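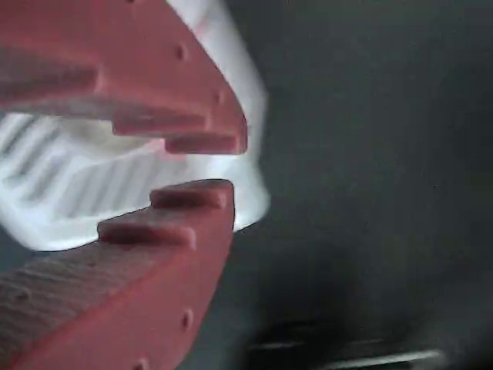
11/3/23. Milk paint, red batch for the Fleury cupboard. Third go at the colour. The first two dried too brown, so I have cut the umber out and gone back to red oxide with a good deal more white. The target is the matte, slightly chalky red-pink on the two jaws: lighter on the faces turned up, deeper brick on the sides. One paint will do both of those if the white is kept down, and I'd like the mouldings on the cupboard to go the same way without a second colour in the recesses. The customer asked for "old salmon", and I'm taking that to mean this.

Mix as made this morning:
Veker casein powder, new bag
Water, 472 g, in two lots
Slaked lime putty
Unik red oxide, plus chalk for the white
No oil in this one

Casein went into the first lot of water and sat until it had swelled. The new bag is finer than the old one and took up the water faster, with fewer lumps round the rim. Lime in next, stirred by hand. It thinned and went glassy as it should. I used the Grokix mixer for the pigment only, on its slowest setting, and it still raised a lot of froth. Left it standing with a lid on and skimmed it twice. Next time grind the oxide to a paste with a little water first and stir it in by hand. The mixer saves a few minutes and then costs them again in skimming.

Passed it all through a paint strainer. There was a fair bit of grit left behind, nearly all chalk. I have been using the coarse chalk meant for filler and should stop.

Total in the jar came to 525 g after straining. That's enough for the carcass and doors in one coat. The second coat will need a fresh batch, so the weights above matter and I've copied them on to the lid as well.

Sample boards. All pine offcuts, planed, then rubbed down with 200 grit.

A — bare wood, one coat. Went on streaky and pulled in fast. Colour good. Rubs off on a damp thumb.

B — bare wood, two coats. Much better cover. Slight brush marks, all along the grain, and I don't mind them. Still marks with a damp thumb but less.

C — thin coat of size first, then two coats. Best surface of the lot but it dried paler than B, more pink than red. I don't know why the size should do that. It may be that less of the wood colour is coming through.

D — two coats, then wax. Darkened a lot, well past what I want. Looks like a flowerpot. The sheen is nice.

E — two coats, then thin shellac. Darker than B, lighter than D, and went patchy where the coat overlapped.

So the finish is now the problem and the colour isn't. Everything that protects the paint darkens it, and everything that leaves it pale leaves it soft. Two ways to go: mix it paler and let the wax bring it down, or leave the outside bare and wax only round the handles and the door edges. The second would show a line. I'm inclined to try the first, with about a fifth more chalk, the fine sort, and see what the wax does to it.

The old notes from September say the green batch was waxed with the bleached paste and hardly shifted. I used the ordinary yellow wax on D. Should repeat D with the bleached before changing the mix. There is a part tin on the top shelf, if it hasn't dried out.

For the cupboard top we aren't using paint at all. It is to be a dark brown with the grain still just readable, and not shiny. Spirit stain, then a rubbed-down oil, and stop well before it builds. I went too far on the last one and had to cut it back with wire wool. The level to stop at is the one on the table.
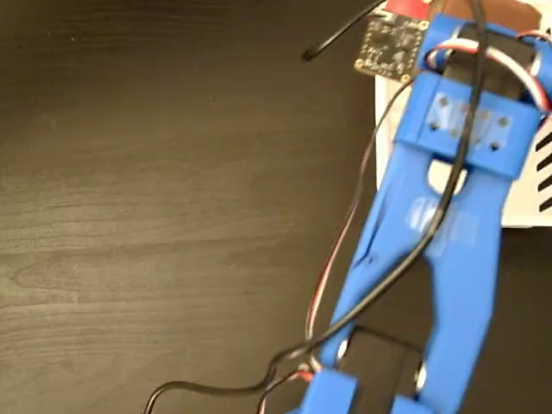
Dark brown top, faint grain, slightly matte. Soft light off it and no hard glare. Oil to this and no further.

Stain test on an oak offcut: one coat too red, two coats close, three coats nearly black in the open grain. Two, then. Wipe off sooner than the tin says. The end grain drinks it and needs damping down first or it'll come out like a border round the whole top.

I tried oil over the two-coat patch before lunch. It lifted some of the stain on to the rag — not much, but enough to leave a lighter patch where I'd rubbed hardest. I should have left the stain overnight. Redo on the other side of the same offcut and leave it over the weekend.

Other bits:

The jar of red had thickened by mid-afternoon. Still brushable with a stir. I put the lid on and moved it to the cold cupboard, but I don't expect it to be any good on Monday and wouldn't use it on the job. Fine for testing the wax.

Brushes: the synthetic one left less of a mark than the bristle and washed out quicker. Bristle ones went stiff at the heel. Soak them longer, or stop using them for lime paint.

The lime tub is down to the last third. Reorder with the chalk. Ask Veker if the finer casein is going to be the standard one from now on, as the soaking time on our sheet is written for the old bag.

To do: D again with bleached wax. Paler mix on two boards, one waxed. Oak offcut, oil after a proper wait. Doors off and hinges bagged before any of it goes near the cupboard.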